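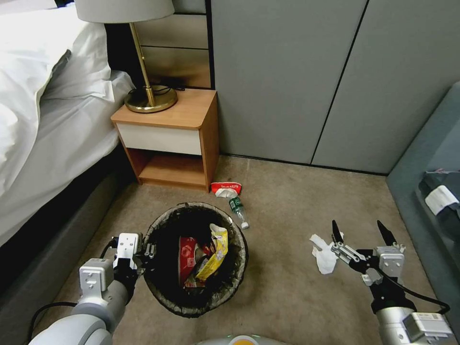

February, 9:40 pm – Jirkdale trial, room 6

Feet up at last, and I'm so pleased with today! The Hegde has moved on to bedrooms. All last week was hallways and I was itching to see it do a proper litter pick around a bed, with a real wastebasket and real mess on carpet.

Tissues are my favourite test. A crumpled one weighs next to nothing and looks different from every side, so there's no tidy shape for the software to learn. Wrappers are nearly as bad. I put a water bottle down by the nightstand as well, cap and all, and left the bed unmade because guests do.

Two arms make such a difference. The old Burach demo unit had one, and I spent half my time nudging the bin closer for it. I love the narrow black fingers on this one too – they look like something you'd use to pick up a sugar cube.

Things to ask Postel, who handle the hire:
Is the 200 a week with or without spare fingers?
Can the cables be clipped in closer to the arms? They loop out more than I'd like.
Does it know when a bin is full?

The log is up to 366 pickups for the whole trial. I'd like a lot more before I write anything official, but I already know I'll be asking for another month. Tomorrow I want grey socks on dark carpet, and maybe a teabag if I'm feeling mean. Must remember to charge the tablet tonight.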